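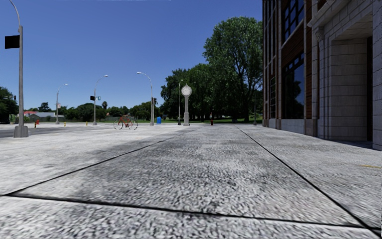
The square in front of the Martens building, as the simulator draws it.

The Threshold

Gregor MacBrayne had swept the same square 3,784 times and he had never held a broom in it.

The square did not exist. It was made by a program called Vinine, and it had a pavement of grey concrete, a clock on a post, some street lamps, and a red bicycle that stood by itself with no rider. The sky was always blue. On the right side was the building, with its stone entrance and its deep doorway, and in front of the doorway there was a patch of shadow. Every night the software put leaves and paper on the pavement, and a sweeping machine, also made of numbers, tried to clean them away. In the morning Gregor read the results with his first coffee.

The results were good now. In February they had been very bad. The machine had swept in circles, or pushed all the leaves against the yellow posts and left them there as if they were a present. But week after week it learned. It learned the joints between the slabs, and it learned that the dark stain on the big slab was only a stain and did not need to be cleaned again and again.

Only the doorway was still a problem. The machine came to the edge of the shadow and stopped. It waited there until the time was finished.

"It thinks the shadow is a hole," Gregor said to his manager on the telephone.

"Then tell it that the shadow is not a hole."

"I have told it. About 1,000 times."

The manager was in the main office of Trinden, in another city, and he had promised the customer a demonstration. The customer was a company with a real shop on a real square. The shop sold lamps and kitchen things, and it had a doorway where the leaves came in all the year. On 6/5/25 the machine should sweep the front of the shop, the doorway, and the first two meters of the floor inside. If it did this well, the customer would take 40 machines for its other shops.

Gregor traveled one day earlier with the machine in a box.

The woman who opened the shop to him was named Aurelia Gasser. She was perhaps sixty years old and she had keys on a string around her neck. She looked at the box and then at Gregor.

"So you are the one with the robot," she said.

"Yes. I hope we do not disturb you."

"You will disturb me at seven. At seven I sweep."

He explained that tomorrow the machine would do it. She nodded politely, as people nod to a child who will be an astronaut, and she went to turn on the lights.

The real square was smaller than he had expected. He had looked at the other one for so long that he searched for the clock, and there was no clock here. There was a tree with old bark and a bench, and the ground was uneven in a way that no program had ever offered him. Between the stones there was sand, chewing gum, small roots. A straw had gone into a gap and stood up from it like a flower. Gregor took it out with his fingers and immediately felt that he had cheated.

He made the first test in the evening, when the shop was closed. The machine was low and white, with a round brush on each side, and the marketing people had given it the name Cistadar. It went well over the stones. It passed around the bench and came back with leaves and a bus ticket. It lost some time with a flat bottle cap, which it moved to the left, and then to the right, and then it gave up. Then it came to the doorway, where the lamp inside the shop made a hard line of shadow on the step, and it stopped.

Aurelia had put on her coat already, but she stayed to look.

"Why does it stop?"

"It is not sure if there is a floor."

"There is a floor," said Aurelia to the machine, quite kindly.

The machine did not move. Gregor sat down on the step with his computer on his knees. He was tired, and perhaps for this reason he told her more than he usually told to people. He told her of the other square, and the blue sky, and the entrance with the shadow. He told her that in there it could sweep the whole night and no person would ever walk through.

"No people?" she said. "Then who makes the dirt?"

"The program makes it."

"And does it come back, when you have finished?"

"No. When it is clean, it is finished. Then we start a new one."

She thought about this. She went inside and came back with her broom, which had blue tape around the handle. "I will show you how I do the door," she said. "You can write it down if you like."

He did not write it, but he watched. She did not begin at the doorway at all. She began inside, in the light, and she pulled the dust with short strokes toward the outside. When she came to the edge of the step she turned the broom on its side and used only the corner of it. Then she stopped and touched the step with the end of the handle, twice, with a small knock.

"What was that?"

"What?"

"You knocked."

Aurelia looked at the broom as if it had spoken. "The step was loose once. For two winters. They repaired it long ago." She knocked again, a little embarrassed. "I suppose I still want to hear it."

When she had gone home he stayed on the step with the machine. It had a sensor in front for bumping against things, a strip of rubber and a spring. In all the nights in the square this sensor had been a punishment. If it touched something, the machine lost points, so it had learned to touch nothing. He began to write. It was not much, maybe a page. When you are not sure of the floor, go slowly, put the front down, and feel. He took away the punishment for this one case. He did not have time to try it in the other square, so he tried it here, with his hand held ready under the front edge.

The first time, the machine fell off the step into his hand. The second time it turned around and swept his shoe. He changed a number, and after that another one. It was past midnight when it rolled to the line of shadow, lowered its front, and touched the stone. It waited. It touched again. Then it went over, with a noise like somebody clearing his throat, and started on the mat.

In the morning the people from the customer stood on the square with paper cups. His manager stood with them and talked a lot. The machine swept the front in a little more than the promised time. It left the bottle cap. At the doorway it bent down and felt for the step, and one of the visitors laughed and asked if it was praying.

It did the two meters inside. Under the first shelf it left a line of grey dust, quite straight, because the brush could not reach into the corner. The manager moved a little to the side so that he stood in front of it.

They said they would take two machines and not 40, and see how it was in the autumn. The manager called this a very strong beginning. He called it so three times on the way to the car.

Gregor stayed behind to pack. It was after seven already, and Aurelia came out with the broom. She did the line under the shelf first, and then the place where the visitors had stood, where there were sugar papers now and part of a bread roll. She picked up the bottle cap and put it in her pocket.

"It is not bad at all," she said, when she came to the box. "The middle it does better than me. My back does not like the middle."

"And the door?"

"The door it does like someone who is new here." She looked at the step, and then at the tree, where the wind was already busy. "When is it coming again?"

"In two weeks, I think. I will come with it."

"Good," she said, and handed him the dustpan, and he bent down and held it for her.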